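We use cookies to improve your visit. Accept / Manage settings

Posted 7 March 2020 by the Skerndale newsletter editor

Orkent opened its switchgear workshop in Skerndale to visitors again, and 83 people signed up. Tours lasted nearly 2 hours. Ours began in the stores and moved on to the benches, where push buttons were laid out for us to look at. 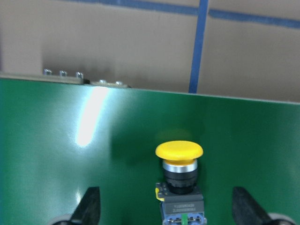

Yellow mushroom-head button with its switch block, on green.

The cap is wider than I expected, and a silver ring sits between it and the black body. We were shown how the contact block is wired at its screw terminals. Tea was in the canteen. The next open day is in May, with groups of 6.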